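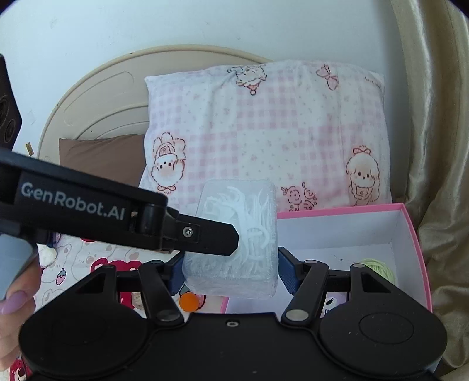 Chore automation

Chore automation is the name I use for getting machines to do the small physical jobs people do with their hands, at home and on the shop floor. It covers tidying, sorting, folding, wiping, packing and fetching. I keep this article up to date for the Prevotville hobby wiki, and I write it the way I talk, so please forgive the "I" all over the place (the other editors gave up on me long ago). Last full revision: 4/7/21.

The short answer

Can machines do chores yet? Some of them, some of the time, in places set up to suit them. A dishwasher does a chore, and so does a robot vacuum. What most people mean when they ask me, though, is whether a machine can walk or roll into a messy bedroom and put things where they go – and for that I'd still say no, with a few bright spots that get me very excited.

Why picking things up is hard

Take a little clear plastic box full of floss picks. You'd grab it off the bed without a thought. A two-finger gripper has to close on both sides at a decent angle, press enough to hold and stop before the walls bend. Clear plastic is a pain for cameras as well, as depth sensors tend to look straight through it or see a smear of whatever is inside. Then there's the bed itself, which is soft and sinks when you push on it, and pillows, which have a different shape every time you look!

Yarn is worse. A ball of yarn squashes nicely between two fingers, and then the loose end catches on something and follows you across the room. Small balls roll off. Floss picks one at a time are, in my opinion, nearly the meanest test you could set: thin, light, curved, and tangled with all their friends. Moving the whole box is a much kinder job.

Ridged fingertips help a lot with slippery plastic. So does having two grippers, so that one can steady a thing while the other works on it. Two grippers also means two chances to bump into each other, and planning around that eats up a surprising amount of effort.

Learning from people

Older machines were told exactly where to move. That works fine if the part is always in the same spot. Newer work leans on showing the machine lots of examples, and one popular way is to have a person do the chore with a hand-held gripper, so the movements are already in a shape a robot could copy. You get real rooms that way, with real clutter, and you don't need to haul a robot arm up anyone's stairs.

How many examples is enough? It depends on the chore. The Zestow project, which I follow closely, gathered 700 runs of a single job (put a small container into a larger open box) before its arm could do it in a room it had never seen. Even then it managed 73 percent. I thought that was terrific. My sister thought it was terrible, and pointed out that she wouldn't keep a dish rack that dropped a quarter of the dishes.

On the shop floor

Shops and small factories have it easier. The light stays the same, the bins stay put, and somebody can pick the packaging with the machine in mind. Suvberg, a packing firm I visited in February, runs an arm that moves filled plastic tubs from a belt to cartons. It does around 208 an hour and needs a person nearby for jams. The same arm was tried on mixed returns, where every item is different, and they pulled it after five days.

I asked whether they'd try again. They said yes, once it could cope with bags.

At home

The Koo is the home machine I get the most mail about. It's a low cart with one arm, and it will pick up socks, blocks and soft toys from a hard floor and drop them in a basket. It won't do beds. It can't reach over a mattress, and patterned sheets confuse it – a printed strawberry and a real small red object look too much alike from where its camera sits. Folding is also out, and so is anything with a lid.

What I'd watch for

Speed gets the headlines, but I care more about what happens after a miss. A person who fumbles a box just grabs it again. Plenty of machines still stop, or carry on with an empty hand as though all were well. Recovery from small slips is where I've seen the most progress lately, and I'd put it ahead of any new arm or hand.

See also: Grippers; Laundry folding; Robot vacuums; Bin picking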